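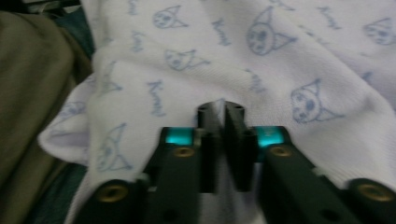 How to Run a Cloth-Folding Demo at Your Robotics Open Day

We opened up the workshop at Clesar to visitors for an afternoon in August, and of everything we put out, the folding table was the one people would not leave. I had half expected them to drift past it on the way to the bigger machines, but no, there was a line (a polite one!) right up until closing. Several teachers and a couple of small companies have asked me since how we set it up, so I have written it all down while I still remember it.

What you will need

A pair of handheld grippers, one for each hand
A table you can walk all the way around
A padded mat to work on
Towels, baby blankets and a few soft items with a print on them
A host who enjoys talking, and a second person who does the folding

Step 1. Pick your cloth

Go for soft and thick to begin with. Thin, slippery fabric slides out of the fingers and your visitors will get discouraged before they have had any fun. Prints are lovely to have in the mix, and I would put something with cats on it near the top of the pile, because children will go straight for the cats and once a child has hold of the grippers the parents come over too. Keep a plain towel for your own demonstration, as the folds are much easier to follow on a single color.

Step 2. Set up the table

Leave enough room at the front for one person to stand comfortably with both elbows out. We planned on 45 minutes for this and were glad of every one of them, mostly on account of moving chairs. Run your cables toward the back if you possibly can, and tell people where they may stand before they start wandering. A mat with lines on it is worth having, too, and I will come back to that in a moment.

Step 3. Show one slow fold
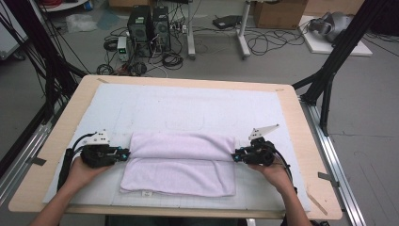
Slow is the word I kept repeating to Sushil Mathur, who did our folding for most of the afternoon and is naturally a very quick man. Start with a towel laid flat, and say out loud what each hand is going to do before it does it. A rolled fold across the top, with one gripper at each end of it, makes a good place to pause and let everyone have a proper look, and the faint gray grid on the mat gives you something to point at when you talk about keeping the edges square. Then finish the fold, shake the towel out, and do the whole thing over again for the people at the back.

Step 4. Hand over the grippers

Let each visitor squeeze them open and shut a few times over nothing at all. After that, ask them to pick up one corner, and only then move on to a fold. Two tries each was our rule, and we broke it constantly for anyone under ten. Stand beside your visitor, never across the table, so that your left is their left.

Step 5. Leave time for questions

The one we heard most was whether a robot will be doing everybody's laundry soon. Our host liked to answer by asking the visitor to fold a blanket with their eyes closed, and that usually got a very good conversation going. Put a sign-up sheet at the end of the table, with a pen tied to it, for anyone who would like to come back in the fall.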